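Search this site
Type and hit enter

The Wagon I Almost Let Go

I have a rule about old cars, which is that I never look at listings after ten at night. Broke it in May. I was sitting up with a cold and a cup of tea and there it was, a Drarnero wagon, the long-roof one with the vertical taillights, manual gearbox, dark green over tan. The ad had three lines of text and the last one was "starts when it wants."

If you don't know the Drarnero, don't feel bad. Hardly anyone does! They built 2,652 of the wagons, and most of those went to people who used them as wagons, meaning dogs, firewood, wet tents and salt. The coupes got saved. The wagons got driven until the rear arches let go and then somebody pulled the engine for a coupe. I'd seen exactly two in person before this one, and one of those was holding up a chicken coop.

So I called the number at breakfast, and a very patient man called Koen Koster told me that yes, he still had it, and no, he wouldn't hold it, and would I like to hear it run over the phone? I would. It sounded like a drawer full of spoons. "That's the heat shield," he said. I have heard that line so many times in my life, and this time it really was the heat shield.

Lakside is a four-hour drive from me if you don't stop, and I always stop. My friend Athina Giannakopoulos came along because she owns a magnet and a flashlight and has no emotions about cars whatsoever (she drives a silver crossover and couldn't tell you the engine size). She was under the back end before I'd finished shaking Koen's hand. The arches were solid. The sills were solid. The driver's floor had a patch that she called "enthusiastic," and the spare wheel well had a hole I could get my thumb through, which on one of these is practically a clean bill of health.

Inside was another matter. The headliner hung down on the backs of our necks like a damp bedsheet, the driver's seat had collapsed on the door side, and the whole load area smelled of onions. I asked about the onions. Koen said the previous owner had sold onions.

I offered him $1,000 less than he wanted, he laughed, we looked at the thumb hole together for a while, and I ended up paying $900 less than he wanted. I still think I did well. Athina thinks I should have kept my mouth shut about how much I liked the taillights.

Now, the drive home. I'd planned to trailer it, and then I didn't, because it was a warm afternoon and the thing idled so nicely once Koen had bent the heat shield back with his boot. My trip meter said 264 miles when I pulled into the driveway. It ran hot once, in traffic, with the heater on full and all the windows down, and it popped out of third whenever I lifted off. Otherwise? Lovely. It rides like nothing they make now, all soft and floaty over the bad stuff, and then you turn the wheel and it just leans over and goes where you asked. I got waved at by a man on a tractor.

Third gear turned out to be a worn bushing in the linkage, a part the size of a dime. Van Beek still had them, and Annelies Wuyts on the parts counter there knew the number by heart, then asked me which side my fuel filler was on. Left. She made a little noise. Apparently the left-filler cars have the early rear hubs, and if I ever see a spare pair I should buy them before I ask the price.

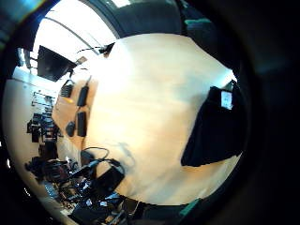
Black cloth on the workbench.

The interior I've handed over to Sanne Van Dijk, who trims boats for a living and cars when she feels like it. She wanted to go gray on the headliner. I wanted the original oatmeal. We had a long talk about it, with swatches, and we're doing the oatmeal, though she's let me know that it'll show every fingerprint I ever put on it. The seat frame had cracked at the hinge, so that's been welded, and the foam is new on the door side only. The tan vinyl cleaned up better than either of us expected. The onions are fading. She's had the carpet out in the sun for a week and swears by baking soda.

A few things I'd tell anyone shopping for one of these. Check the tailgate struts, and then check the metal the struts bolt to. Lift the load floor and look at the seams in the corners with a good light. The dash clock never works, so don't let it bother you. And get the tailgate glass seal from Eleo while they still have the molding, even if yours looks fine, and put it on a shelf somewhere cool.

Ans De Graaf, who runs the wagon register, has already written to ask for my chassis number and a photo of the plate under the hood. She had the car down as scrapped. I sent her the photo the same evening and she wrote back one word, "Green?", and I said yes, green, and I haven't heard from her since.

Next job is the spare wheel well. I've bought the sheet steel and I've borrowed a welder, and I've watched a man do it twice, so we'll see. If it goes badly I'll put the carpet back over it and drive it to the coast anyway.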